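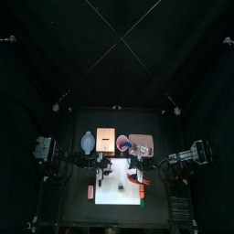 Two arms, one table: my project report

Summary

For my final year project I built a two-armed tabletop robot station in the shared workshop at Clurstead and tried to get it to tidy small things off a mat. I wanted to find out whether one person on a student budget could build something steady enough to teach by demonstration, meaning I move a pair of hand controls, the arms copy me, the computer records the lot and a model is trained on the recordings. The short version is yes for the building and "sort of" for the teaching. The station works every day now, and the trained model can do one of my two tasks well enough that I stopped holding my breath when I ran it.

I've tried to write this the way I'd have liked to read somebody else's, so there's a lot about fabric and clamps and not much theory. The theory is in the literature review, which was marked separately.

Why a box?

My first version was a bare table by the window. It was lovely to work at and completely useless for recording. In the morning the mat was bright and by four o'clock it was grey, and people walked past behind the arms all day long (it's a shared workshop, they're allowed to!). I'd train on morning recordings, test after lunch and watch the gripper close on nothing, a good bit to one side of the block.

So the second version is an enclosure. I went with black fabric on the walls and over the top, and a black tabletop to match. I tried a cheap shiny fabric first, and the lamp made a big pale smear on it that moved whenever somebody opened the door. The dull stuff cost more and was worth it. Two thin cables cross over in an X up under the ceiling. I hadn't planned that, I just ran them corner to corner one evening to get them off the table and they've stayed ever since.

With everything black, whatever you put on the table stands out a mile. The white mat in the middle is there for the same reason, and it also gave me a fixed patch to say "the task happens on this". I clamp the tabletop down along the far edge and again at the front corners. Before I did that the whole top crept whenever both arms swung together, only by a hair each time, but it added up over an afternoon and I lost a full set of recordings to it.

The arms

The arms are mounted one on each side, facing in. I bought them as kits from Isteck, second-hand, and rebuilt both. The left one had a worn shoulder joint that sagged when the arm was stretched out, and I spent most of February on that single joint. I took it apart 5 times. The fix in the end was a new bearing and a spacer I turned on the workshop lathe, badly, and then turned again.

Each arm carries its own grey camera unit looking in towards the table. I had imagined the view from high up would do most of the work, and for the big movements it does, but when the gripper is right over something it blocks the high view and the arm is basically guessing. Once I added the side views the grasping got noticeably better. The price is more cable. Every camera means another lead that has to bend with the arm without catching on it, and I've got a loop of black cable on the right that I've rerouted more times than I want to admit in a marked document.

Reach was the other headache. I mounted the arms too far apart to begin with, thinking they'd need room not to bash each other. They had loads of room and couldn't hand anything over. Moving the bases inwards meant drilling new holes in a tabletop I'd already painted. I'd tell anyone starting out to lay the arms on the floor with masking tape first and only then pick up a drill.

Things to pick up

I wanted objects that were cheap, bright and awkward in different ways. The ones along the back of the table earned their place one at a time. The pale blue scoop has a rounded bowl and a short handle, and I keep it with the handle pointing to the front so the gripper has something to go for. The wooden box has a slot in it, which I picked for posting things through and then mostly used as a landmark. There's a pink cup, and a pink tray with raised edges that a clear container sits in.

On and around the mat are the small bits: a dark green block, a pink one, an orange cylinder and a little green thing beside it. My favourite is the red one with the curved, tube-like parts. It droops in a different way every time you lift it, so the arm can't learn one fixed shape and has to cope. It was a nightmare and I'm very fond of it.

I did make one silly choice, which was the dark green block. Against the white mat it's perfectly clear. Push it off the edge on to the black table and the model loses it almost at once, particularly in the side views. I should have spotted that on day one and I spotted it about two thirds of the way through, when it was too late to swap it without recording everything again.

Software

I used Flara for the recording and playback and a small training script of my own called Na (short for nothing, it was the first two letters I typed when the terminal asked for a name, and by the time I thought of a better one it was in every file path). Flara saves the joint positions and all the camera views together, and Na chops the recordings up, throws out the bad ones and feeds the rest to the model.

Timing gave me more trouble than anything clever. The views didn't all arrive at the same moment, and for a long while I was training on pictures that were slightly older than the joint positions they'd been paired with. Everything looked fine on screen. The arms just always acted a touch late, like someone on a bad phone line. I found it by flicking a torch on and off over the table and seeing which frames went bright first. If you do one check from this report, please do that one.

Recording

I recorded 2 tasks. In the first, one arm picks a small object off the mat and puts it in the tray. In the second, one arm lifts the red object and the other arm takes it before it gets put down. I counted every attempt I made, good or bad, and it came to 2,663, which felt like an awful lot of evenings. After throwing out the ones where I'd dropped something, sneezed, or driven one gripper into the other, I kept a clean set of 400 for the pick-and-place task and used those for the final model.

I got better at it as I went along, and that turned out to be a problem of its own. My early recordings are slow and wobbly and my late ones are quick, and the model trained on a mixture of both had an odd hesitant way of moving, stopping halfway and then darting. Training only on the later ones cured most of it.

The other thing I learned was to be messy on purpose. For ages I put the block back in the same neat spot before each go. Then I'd nudge it a couple of finger-widths and the model would reach for where it used to be. Once I began dropping the objects any old how before each recording, the results picked up straight away.

Results

Pick-and-place works. With the orange cylinder or the pink block anywhere on the mat, the model usually gets it first time, and when it misses it often goes back for a second try, which I never deliberately taught it (I think it picked that up from my own fumbles that slipped through the clean-up). The dark green block is fine in the middle of the mat and poor near the edge, for the reason I've already moaned about.

The handover is not there yet. The first arm lifts the red object quite happily. The second arm comes in, and then either it closes too early or the first one lets go too soon. I've seen it work, and I have it on video working, but I can't say it works in the sense that I'd run it in front of an examiner and stay calm. My guess is that I need many more recordings of that one moment in the middle, and that my hand controls make it hard for me to do it smoothly in the first place. If I can't do it nicely the arms haven't got much to copy.

What it cost me

The arms were the biggest chunk of the money by miles, then the cameras, then the fabric. The enclosure frame was made from offcuts from the workshop rack. I didn't pay for bench time because the Clurstead student rate covers it, but I did buy a lot of cable ties and two replacement grippers' worth of finger pads.

In time, I'd planned for half building and half training. It ended up far more lopsided than that, with the building eating most of the year. I don't regret it, although my project plan, which is in the appendix, now reads like a comedy.

If I carried on

I'd swap the green block for something pale. I'd fit proper cable guides on both arms. I'd also make the front of the enclosure easier to get at, as I currently reset the objects by leaning right in under the fabric, and I've put my elbow on the mat more than once in the middle of a good run. After that I'd record the handover again from scratch, starting with something stiff and boring and working up to the red one.

The parts list, the wiring diagram and the Na scripts are all on the shared drive in the project folder. The spacer drawing is in there too, second version, ignore the first.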